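3.2 Objects and table layout

Toy garden tools first, small stuff second. We wanted things that belong together in a child's play set but differ in blade, handle and color. Tools came from a Lellmont set, bought at a Sirside shop on a Thursday. 27 layouts in all, 2 sorters per layout. The green mat color was kept all through, so was the painted sky on the walls — an earlier try on plain white gave to much glare. Layouts are not random, see Gough list in the appendix.

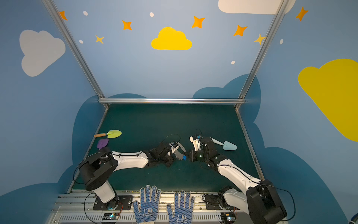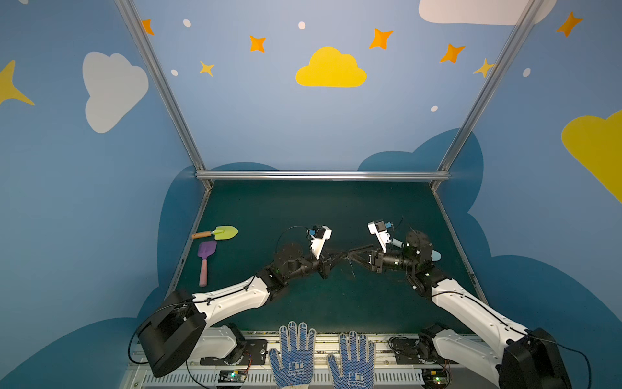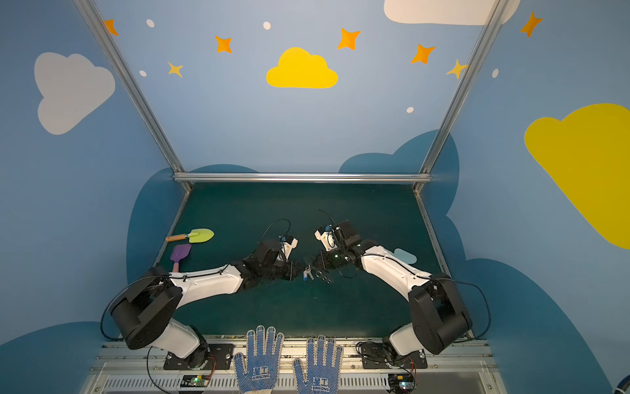
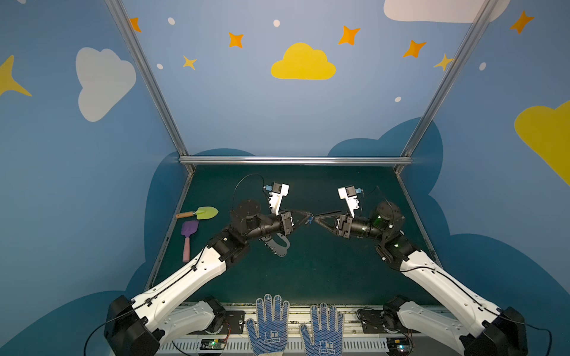

Figure 6. Toy garden tools on the green tabletop, sky-painted walls behind. Keys and scissors in the third panel only.

Tools were named by blade color and handle, never by "left one" or "big one". Yellow-green blade with wooden handle = trowel. Purple blade with pink handle = spade, though almost 52 percent of sorters wrote "spatula" the first time and we left there word in the raw sheets. Scored as the same item. Small parts are harder. A little blue piece is easy to lose against the dark surface once it lies flat, so the Huvero sheet has a seperate column for it — present, absent, not sure. Not sure counts as absent in Table 2.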